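Harnano Community Help
Category: Handheld Capture Kits
Topic: Is the two-gripper kit suitable for a shared office floor?
Posted 2020-04-07
Status: Answered
Views: 1746

Question

Our department is considering the purchase of one Harnano two-gripper capture kit, to be supplied through Drilard. The intended use is the recording of hand demonstrations for a tabletop sorting task. Before the request is submitted for approval, we would appreciate guidance from current users on the following matters.

First, the product sheet states that the kit may be operated "in any ordinary room." Our room is an open office with desks, rolling chairs and a steady number of people passing through. We do not have a separate laboratory and are unlikely to be given one before May. Is a dedicated room required in practice?

Second, Drilard has quoted both the standard package and the extended package, the latter with a second set of marker blocks and a longer service term. The difference in price is $411. We would like to know whether the extended package is justified for a single pair of grippers.

Third, is it necessary for the operator to remain close to a wall outlet? The sheet is silent on this point.

We have read the setup guide, revision 310, and did not find these questions addressed.

2 answers

Answer 1 (accepted)

Our unit has operated the kit since last year in an open-plan office on a mezzanine level. A dedicated room is not required. We recommend only that the work area be agreed upon with neighboring staff in advance and that the same table be used for all sessions of a given task.

The following pictures were taken on our floor with the grippers out.
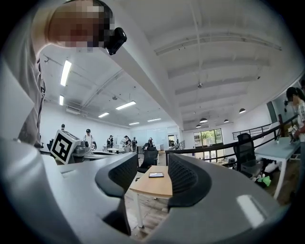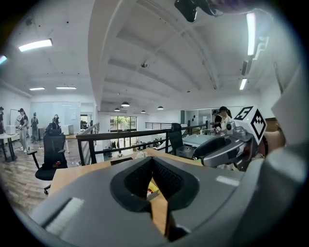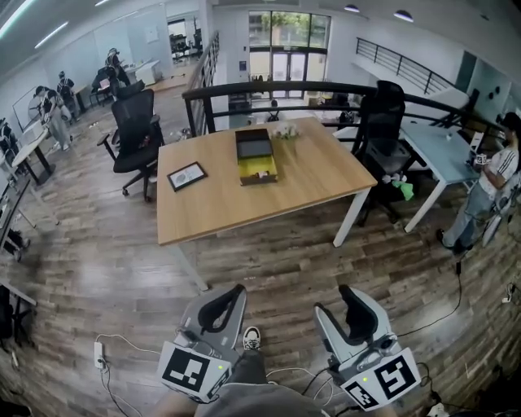
With regard to people passing through, the tracking depends on the marker blocks being visible and evenly lit. Movement in the background has not caused us difficulty. Direct sun has. If your floor has large windows, please plan to work with your back to them in the afternoon, or lower the blinds where these are provided. Ceiling lights should be switched on before calibration and left on until the session is closed. A change in lighting partway through a session was responsible for most of the recordings we were obliged to discard in our first month.

Rolling chairs should be kept clear of cables at all times. We lost one cable to a chair caster, and the replacement was not covered under the standard service term. Drilard charged us for the part and for shipping.

On the matter of the package, the extended option is difficult to justify for one pair. The marker blocks are durable. Ours show light scuffing at the corners and still register correctly. The longer service term may be of interest if your purchasing office does not permit small repair orders during the year, as was the case for a neighboring unit. Otherwise the standard package is sufficient. We would suggest spending part of the difference on spare cables, which may be ordered separately under the Yammine accessory line and fit without an adapter.

As to power, the grippers may be used away from the outlet once charged. We charge both between sessions and do not begin a long session on a partial charge. A power strip within reach of the work table is a convenience, and your facilities office may have rules on where one may be placed.

Two further remarks. The finger pads collect dust and should be wiped with a dry cloth at the close of each day. The storage limit on the entry-level account is 2000 recordings, after which older items must be exported or removed by hand. The software gives a warning only when the limit has been reached. We regard this as the principal weakness of the product, and we have reported it.

Answer 2

We use the Herkesov kit and not this one, so the above may be more reliable. Ours did need a quieter room, but that was on account of the audio prompts. Get the longer service term if it is offered. We did not and regretted it.

Comment on Answer 1, from the original poster

Thank you. The information on cables and on the storage limit was not available to us from the supplier. We will request the standard package with two spare cables. Could you confirm whether the wrist straps are included, or whether these are also ordered separately?

Reply

Included. One pair, medium size only.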